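4.3 Recording demonstrations on an open computer

Before you start, check that the case is stable on the bench and that the Flovora recorder shows both camera views.

1. Open a new session and type the task name. Use the same wording for every episode in the session.
2. Bring the gripper in over the motherboard and stop just above the part you plan to handle.
3. Press Record, wait for the tone, then move.
4. Finish the motion, back the fingers out of the case, and press Stop.
5. Mark the episode Keep or Discard before going on.

CAUTION: Keep the fingers off the contacts in an open CPU socket. Bent contacts can't be repaired on site.

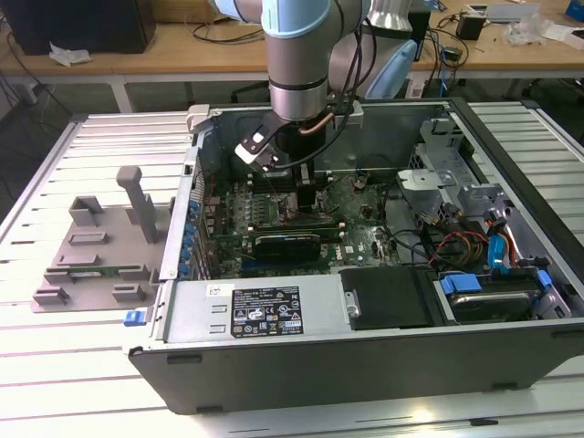
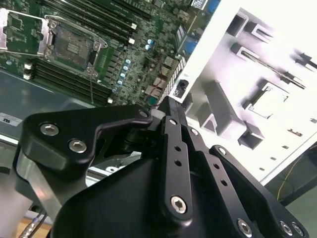
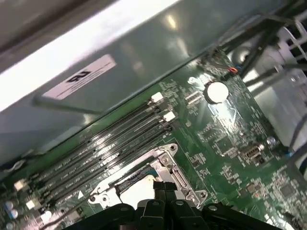
Gripper and motherboard from the bench camera, then two wrist camera views.

Should I delete an episode if I missed on the first try?
Keep it if you corrected the miss and finished the task in the same recording. The Flivum training set holds 3,551 episodes, and 3,214 of them are clean runs — the rest include a recovery.

NOTE: Change the starting position of the arm after every 4 episodes. Small changes are enough.

6. At the end of the session, choose Upload and leave the recorder on until the list is empty. Report failed uploads to Soledad Lozano with the session name.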